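Tomasness Whiteboard Set: read this before you record or use anything

Hand-held gripper, tabletop, whiteboard tasks. Rules version 3, last edited November 9, 2025. Maintainer: Sadao Nishimura.

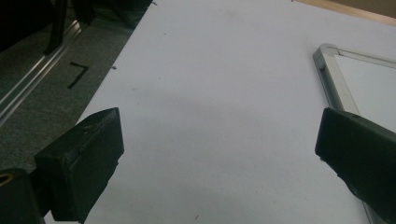 What's in it

1340 episodes, 349 of them held back for testing. Don't train on the held back ones. Folder names say which is which, please don't rename folders.
Tasks: wipe, pick up marker, put marker back, slide board.
Each episode = video, finger gap, pose, one line of text.

Before recording

- White covering flat on the table, no creases under the board.
- Start with fingers open and nothing between them. Hold still until the light goes green, then move.
- Both fingertips in view the whole time. If one drops out, stop and redo.
- Scuffs on the fingers are fine. Cracks or a loose screw are not, swap the pair and write it in the log.
- Leave floor tape where it is. If it peels, tell Sadao, don't guess where it went.
- No faces, no badges, no screens with mail open. Check the floor side of the table too, people forget the wide lens.

While recording

Slow. Slower than feels natural.
One task per episode. If you drop the marker, keep going for 5 seconds, then end it and tag it "drop". Drops are kept, they're usefull.
Don't nudge the board with your free hand. Free hand stays off the table full stop.

Rejecting episodes

Reject if: pose track jumps, clock between camera and gripper is out, someone else's hand comes in. Don't trim round the bad bit. Whole episode goes.
Two people look at every reject before it's deleted.

Known problems

- White on white. Board and covering are close in colour and depth is poor there. Don't trust it near the board surface.
- Trinar batch has the old pose format. Converter is in tools, run it first.
- Furukawa batch: text lines are a bit terse, some missing. Fix on teh way.

Use

Research and teaching OK. Not for safety sign-off of any arm working near people, this set has no contact force in it and was never meant for that. If you run a policy on a real arm, speed limit on, stop button in reach, second person in the room.
Sharing copies: send people to the Temach page instead, so withdrawn episodes stay withdrawn.

Changes go through Sadao. Put the episode number in the subject line or it'll get lost.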